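4 min read
November — by the Stekuter desk team

# stutum-brush-openday

README for the brush writing recordings from the Vostley open day. Quick version, will tidy when I get a minute.

## What it is

Two-arm robot doing brush calligraphy on a felt mat. Recorded across the open day, visitors allowed up to the tape. 47 episodes kept out of 50. The three dropped ones had the lights switched off half way by someone leaning on the wall panel.

Right arm does the brush work. Left arm parked beside the mat, but its joint values are logged all the same, so dont filter it out and then ask why the action vector is short.

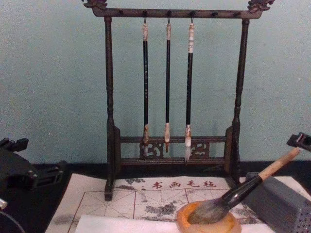

Episodes start with the brush already in the gripper. We tried having it pick up off the table in the morning and the queue got too long, so that's a seperate task for another day. Dipping is included, writing is included, putting the brush back is not.

## Layout

- `episodes/` — one folder per run
- `chest/` and `head/` — the two views, same clock
- `joints.csv` — both arms, gripper last
- `notes.txt` — whatever got typed at the time, sometimes nothing

Timestamps are from the Sopacua logger. Chest view lags a bit in the first 16 episodes, fixed after lunch by swapping the lead. Offsets in the notes where we had them.

## Known problems

Brush load varies a lot. Some strokes go fat and pool at the bottom end, others come out fine. Not corrected, not labelled.

Felt was already stained before the doors opened. Please don't train a stroke detector on the mat and blame us.

Paper not taped down. It creeps. Paper pose is given for the start of each episode only.

Stroke order labels missing for 10 episodes. Will add if anybody needs them, open an issue.
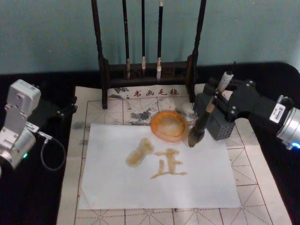
Vostley, November

Doors at 10, first run straight after. Bigger crowd than the spring one, mostly families plus a school group who wanted it to write their names. Said no to names (no trajectories for them) and then spent the afternoon saying no again. Best question of the day was whether it could feel the paper. It can't, height is set by hand beforehand.

Brush handle got wrapped with tape at the grip, helps with slipping. If you replay these on your own Stutum setup use the same brush width or the height setting will be off.

## Use

Free for teaching and research. Credit Stekuter. Visitor audio has been stripped from all 47, tell us if you find any left.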